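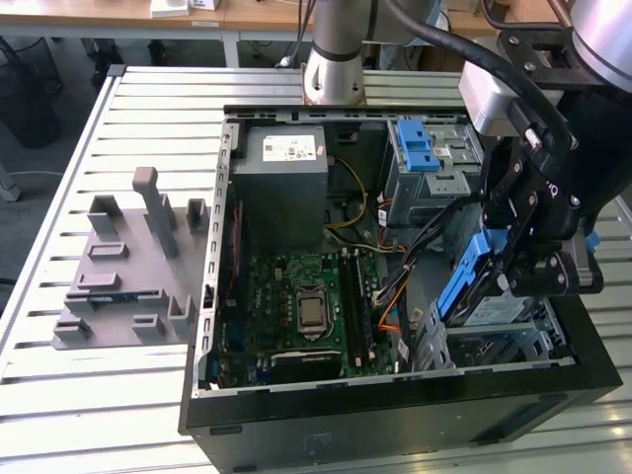 marlowe_tapes
I disagree with the first post. The theatrical ending of Draltulis is the better one. The ferry leaves, the brother stays on the dock, credits. The long cut adds a dinner scene that explains what we already understood from his face.

quietreel
Replied at 9:40 pm
The dinner scene is the only time the two sisters speak to each other in the whole movie. Without it the younger one is barely a character. I saw the short version first and couldn't have told you her name.

marlowe_tapes
Then put it earlier. It doesn't belong after the ferry.

popcornledger
For reference, the poll on Fidska closed in January. Long cut 1,884, theatrical 1,865. So this isn't getting settled here either.

hatbox77
I voted in that and regret it. At the time I had only seen the long cut on Wasevow, and their copy has the sound problem in the last reel. Does anyone know if it was fixed?

quietreel
It was fine when I watched it last month. Dialogue was clear the whole way through. The subtitles still drop out during the wedding.

hatbox77
Thanks. I'll give it another try when my PC is back together. Watching on my phone until then.

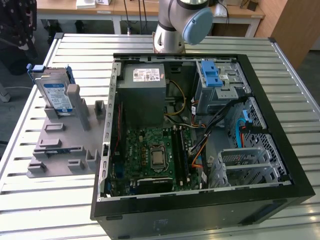 Tower on its side, cover off.

popcornledger
Don't watch this one on a phone. Half of it takes place at night.

stubhalf
I'm with marlowe on the ending but not on the reason. The dinner scene is well acted. The music is what ruins it. It plays under every line and then stops dead when the father walks in, so you know 5 seconds ahead that something is coming.

marlowe_tapes
Fair. I'd forgotten the music.

quietreel
The music is in the theatrical cut too, just under the dock scene. Same cue.

stubhalf
Are you sure? I remember the dock being silent except for gulls.

quietreel
Pretty sure. I have the disc with both versions and can check tonight.

popcornledger
Please post the time code if you do. Someone asked about that cue in the soundtrack thread and never got an answer.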